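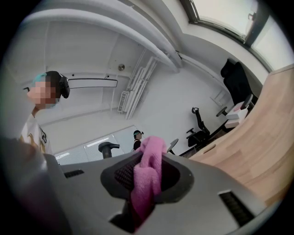
Figure 4. Soft-pile cloth, pink, folded over on itself with darker creases between the folds.

Section 4: Folding and Stacking the Soft Cloths

By now your Kedik shelf is up and level, and you get to the fun part! A good stack of cloths makes the whole unit worth the trouble of putting it together, and once your hands know the fold it goes quickly. This section covers the short-pile cloths (the fluffy, towel-like ones). For flat-weave cloths, go to Section 5.

Before you start

Clear a surface at least 680 mm wide. A kitchen table is great, and so is a made bed if you don't mind bending. Have the cloths fully dry. Check a thick one by pinching the hem, where the fabric is doubled and holds water longest.

Shake each cloth out once, hard, away from the stack. You'll feel the pile lift. If it stays flat, give it a second shake or rub it lightly against itself.

The basic fold

1. Lay the cloth down with the long side toward you and the care tag at the lower left.

2. Smooth it from the middle outward with flat hands. Go with the pile, so the color looks even.

3. Bring the left short edge over to meet the right one. Line up the corners first and let the rest follow.

4. Run your forearm along the fold. Light pressure only. You want the fold to stay round.

5. Fold the near edge up to the far edge.

6. Turn the whole thing so the rounded side faces you. Pick it up with both hands underneath and set it on the shelf.

Note: A plump, rounded fold is exactly right for this fabric. If yours bulges a little in the middle, leave it alone and let the next cloth settle it.

Caution: Do not iron the folds flat. Heat crushes the pile, and a crushed line can stay in the cloth through several washes.

If the cloth twists

Long cloths love to twist when you lift them by one end. Set it down, find two corners on the same short side, and let the rest hang until it straightens. Then start again from step 1. Please don't tug it straight from the middle! That stretches the hem, and you'll be fighting a wavy edge from then on.

Stacking on the shelf

1. Slide the Brastlow divider to the slot that suits your cloths. The shelf is 595 mm deep, so most people get two rows, front and back.

2. Put the heaviest cloths at the bottom.

3. Place every rounded side to the front. You can grab one from the pile without dragging its neighbors along, and it looks lovely.

4. Stop at 11 cloths per stack. Past that, the bottom ones flatten and the top ones start to lean.

5. Press down once with an open hand. If the stack springs back up, you have room. If it doesn't, take one or two off.

Caution: Keep cloths clear of the rear clip. The pile can catch on it and pull a loop. If a loop does pull, snip it level with small scissors and carry on.

Storing by color

Strong colors such as pink, magenta and red should have their own stack until they've been through a few washes. Put the Hakim liner under new ones. It wipes clean, and you can swap it for a fresh one any time.

Shaded folds can look a lot deeper in color than the rest of the cloth. Open the cloth out in daylight before you decide it has stained.

Tip from our test kitchen: Chinyere Okeke rotates hers every laundry day, clean cloths in at the bottom and used ones off the top, so they all wear at the same rate. We tried it and we're hooked.

Next: Section 5, Flat-Weave Cloths and Napkins

Sonach Home Storage Guide. Text by Yufang Lei. Revised Wednesday, May 27, 2026.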